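Zodwa Steyn recebe-me à porta da oficina de Toltasthorpe, numa quarta-feira, com café já servido e um pedido de desculpa pela música alta. É ela quem cuida das pinças de mão da Sundby e gosta de falar disso, com muitos parênteses pelo meio.

«As pessoas perguntam-me sempre pelos motores, pela eletrónica, e eu respondo que o meu dia se passa nos dedos», conta. «O forro é o que sofre. Começa por levantar em cima, na aresta, faz uma ruga, depois vêm os fiapos em baixo. Quando chega aí, minha querida, já não vale a pena alisar com o polegar!» 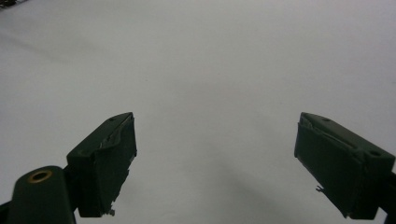 O caderno dela, onde aponta cada troca desde que entrou, vai na linha 1661. Um forro aguenta, pelas suas contas, mais de 301 ciclos, conforme o que se agarra. Para o trocar, tira o dedo do braço, descola o material velho devagar, limpa a face com um pano e deixa a cola nova repousar 30 minutos.

«E não mexo só num lado», insiste. «Trocam-se os dois, sempre. Se um dedo tem forro novo e o outro está gasto, a peça roda-nos na mão, e depois lá vem a Lizelle queixar-se (com toda a razão, coitada).»

Pergunto-lhe pelos objetos difíceis. Ri-se e fala dos cilíndricos e lustrosos, como os rolos de película aderente: rebolam, escorregam, e um forro cansado nota-se logo.

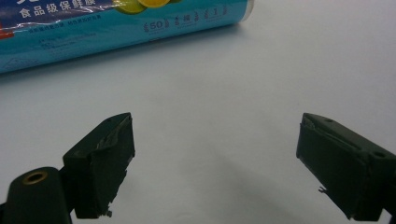

Texto de Katalin Boros

Antes de me deixar ir embora, Zodwa ainda quis mostrar a gaveta dos forros já cortados, arrumados por espessura, e explicar que em novembro, com o frio, a cola lhe pede mais paciência. «Ponho o frasco ao pé do aquecedor e vou almoçar», diz. «Quando volto, está no ponto.»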